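From: Satish Malhotra
Date: November 11, 2021
Subject: Re: [demo-list] Handheld grippers vs. remote control for two-handed tasks

Paulík wrote:
> We've been driving both arms remotely for the pouring task and I'm
> about ready to give up. It took us an entire afternoon to get 7
> usable demos. Has anyone on the list switched to handhelds for
> two-handed stuff, and do you miss anything from the remote setup?

Hi Paulík, hi all,

Oh, I feel your pain! We did remote control in Presov all through August and I still get a sore neck thinking about it. Yes, we switched, and I wouldn't go back for anything on a tabletop. Our best remote day was 53 demos with two people trading off, and the first full day with the handhelds gave us 268 (I did throw some out later, mostly my own, I rush when I'm hungry).

What you do lose is the feeling for what the arm can reach. With the tools in your hands you'll happily twist your wrist into some pose the robot can't get anywhere near, and you only find out when you replay it. We put tape on the table for the reach limits and that helped a lot. Also, go slow! Slower than feels natural, especially right before the fingers close.

The other thing is tracking. The tags on top of the gripper need to stay in view, so watch how you hold the two tools relative to each other, and don't let your sleeve flop over them. I wear short sleeves for this now, even in winter. 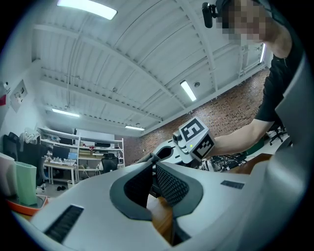

For pouring I'd start with one container and get the tilt right before you bring the second hand in. We did it the other way around on the Oltmont job and ended up redoing the lot. Keep your start poses varied too, or the policy just learns that the cup lives in one spot.

Which finger pads are you using, by the way? Ours grip fine on plastic but I'm not thrilled with them on glass. And did you ever get the Misgate script to read your logs? Mine chokes on the second gripper every time.

Satish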